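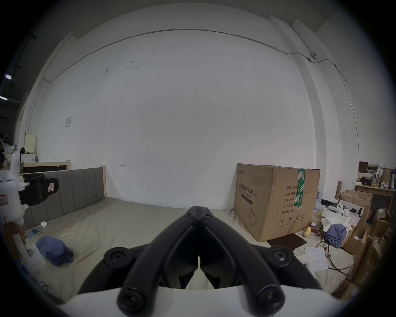 The hand-held gripper over the bed, with the folded blue cloth and the phone on the sheet.

Posted in November by the author

We finished the comparison I mentioned on Friday, so I am putting the numbers down before I forget how we got them.

The question was whether bedroom demonstrations recorded with a hand-held gripper help a policy that has mostly seen tabletops. The base set is 4,000 tabletop demos. To that we added 392 from beds: moving a cloth, picking up a phone, small things on a soft surface. Same network, same training schedule, same seed. We call the mixed version Lemano. The old one is still Gerlach.

Each policy got 200 trials on bedsheets. Lemano failed 11 fewer times than Gerlach. I expected a bigger gap. Most of the difference came from grasp height. Gerlach closes too high when the sheet is wrinkled, and the fingers come up with nothing. Lemano goes lower, and sometimes pinches the sheet along with the cloth.

I counted a pinched sheet as a success if the cloth got to the target. You could argue with that.

Next I want to drop half the tabletop demos and train again. The labeling scripts still need a fix for clips where both fingertips leave the view.

Last updated: Friday, 4:30 p.m.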